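Keeping a Small Workshop in Order

Most of the tips on this page come from sixteen years of working in a single-car garage in Marnley, and from readers who have written in with their own. None of it needs special tools. If you only have one evening, do the section on sorting and leave the rest.

Start with the floor

Clear the floor before you touch a shelf. Anything on the floor gets kicked, swept around or stepped over, and it makes every other job slower. Pull it all out to the driveway if the weather allows. Sweep from the back wall to the door, then vacuum the corners with the brush attachment.

Oil spots come up with plain clay cat litter. Pour it on, grind it in with an old shoe, leave it overnight and sweep. Old spots need a second round. Do not hose the floor until the litter is completely gone or you will have paste in the drain.

Sorting hardware

Screws first, then nuts and washers, then everything else. Sort by diameter before length. People do it the other way and end up with a jar of two-inch screws in four different gauges.

Use a muffin tin while sorting and move the piles into their final containers at the end. Throw out anything with a chewed head. A stripped screw saved is a stripped screw you will try to use later.

For the odd pieces – brackets, hinges, drawer slides, the angle iron left over from the garage door – one open bin is enough. Do not divide it. You will be digging in it anyway, and dividers only catch the long parts. A bright color inside the bin helps you see gray metal against it.

Carts and shelves

A cart with open shelves beats a cabinet in a small shop. You can see what is on it from across the room and roll it to the job. Put the heavy things on the lowest shelf, the things you reach for daily on top, and line the top with a rubber or felt mat so that small parts stay where you set them.
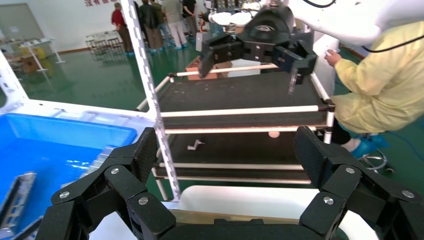
Tarar wrote in that the mat should be cut a half inch short on every side, or the edges curl and crumbs of sawdust collect under them. After two winters with a full-size mat the shelf underneath had rusted in a line right where the edge lifted, and trimming it stopped the problem.

I have cut mine the same way. Use a fresh blade and a metal straightedge and make two light passes. One heavy pass wanders.

Check the casters twice a year. Hair and string wind around the axles and the wheel stops turning long before you notice it. Tip the cart on its side, cut the string with a seam ripper and pull it out with needle-nose pliers. A drop of light oil is plenty. If a caster still drags, replace all four, as mixed casters never sit level.

Labels

Write labels large enough to read from the doorway. Masking tape and a black marker work for a year or so. After that the tape dries out and leaves glue behind. For a permanent label, paint a patch with flat white paint and write on it with a paint pen.

Glue residue comes off with vegetable oil. Rub it on, wait ten minutes, wipe, then wash with dish soap. Try it on a hidden spot first if the surface is bare wood, which will stain.

Label the container and the shelf with the same word. When a bin is out, the shelf tells you where it goes back.

Work surfaces

A white or light work surface shows dropped parts better than a dark one. The drawback is that it shows everything else too. Wipe it down at the end of every session with a damp cloth and a little dish soap, then dry it. Baking soda paste takes off pencil and most scuffs. Stay away from powdered cleansers on anything glossy.

For glue-ups, cover the table with wax paper. Freezer paper also works, shiny side up. Newspaper sticks and the ink transfers.

If the table rocks, do not fold cardboard under the leg. Screw in an adjustable foot. The hardware store sells them in sets of four.

Keep the middle of the table clear and let things gather at the back edge. I allow myself the back eight inches and no more. When that strip is full, it is time to put things away. 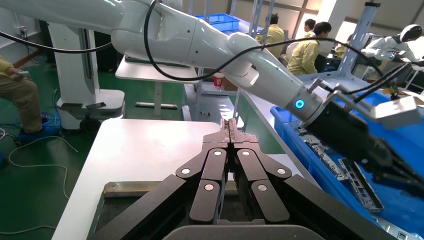 Page last changed: June. Section on sandpaper extended.

Sandpaper

Store sheets flat under a board. Rolled or leaning sheets curl and crack when you fold them. Sort by grit with a cardboard divider between grits and write the number on the tab. Most home jobs need only 80, 120 and 220. I keep some 2000 for polishing metal and finishing touch-ups, and one packet has lasted me for years.

Clogged sandpaper can be brought back with a crepe rubber block, or the sole of an old crepe shoe. Run the belt or disc against it for a few seconds. This does not work on paper that is worn smooth, only on paper that is packed with dust.

Tear sheets against a hacksaw blade screwed to the edge of the bench, teeth down. Leave a washer behind each end of the blade so the paper slips under.

Keeping rust off

Damp is worse than cold. Hang a cheap humidity gauge by the door. Mine reads 42 on a good day, and when it climbs past sixty I run the dehumidifier. Paste wax on cast iron tops, a wipe of oil on hand planes and chisels, and a piece of chalk in each drawer will see you through most summers.

For rust that is already there, soak small parts in white vinegar overnight, scrub with a brass brush, rinse in water with a spoon of baking soda and dry them right away in a warm oven. Large flat surfaces do better with a rust eraser and light oil. Vinegar will strip zinc plating, so keep galvanized parts out of it.

Cords and hoses

Coil extension cords over and under, never around your elbow. Elbow coiling twists the conductors and the cord will never lie flat again. Tie each coil with a strip of old bicycle tube – it grips, it stretches, and one tube makes a couple dozen ties.

Mark your cords by length with bands of colored tape near the plug. One band for the short ones, two for medium, three for long.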